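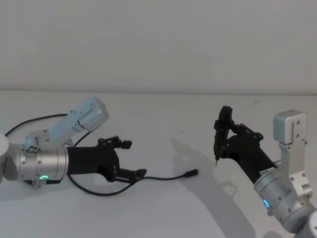 Can a machine do the small jobs at home or in a workshop already, or must I still wait some years?

It depends on the job: washing, drying and vacuuming a flat floor are solved well enough to buy, but handling mixed objects is still slow and needs a person near.

**Asked by sarkberg_bench, Apr 30, 2020**

I repair small electronics in a shop of 20 square meters. Each evening I must put away the cables, wipe the benches and sort the screws. My cousin in Hebden tells me that in a few years an arm will do all this. I do not want to spend money on a dream. Which of these chores can I give away now?

**temevley_tools**

Of your three chores I would give away only the screws, and for this you do not need an arm. A vibrating sorter does it if the sizes are not too similar. We bought ours used in August and it sorts 123 screws in one go before I must empty the trays.

Cables are the hard one. A box has the same shape every time you pick it up, but a cable bends when you touch it and the plug turns in a direction you did not plan. Programs which work very well with blocks become lost with a cord. 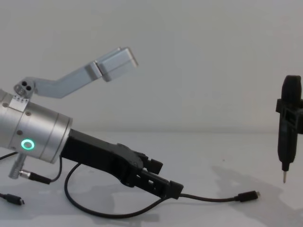 *Black cable at the gripper, USB plug on the table.*

For wiping, a machine can do it on a clear bench. Your bench is probably like mine and is never clear, so first somebody must clear it, and this is the real chore.

**drirov50**

my opinion is 50 / 50. floor robot yes, buy it. everything else do by hand, it takes ten minutes

**sarkberg_bench**

Thank you both. I will look for a used sorter. Does it also separate washers, or do they get stuck in the track?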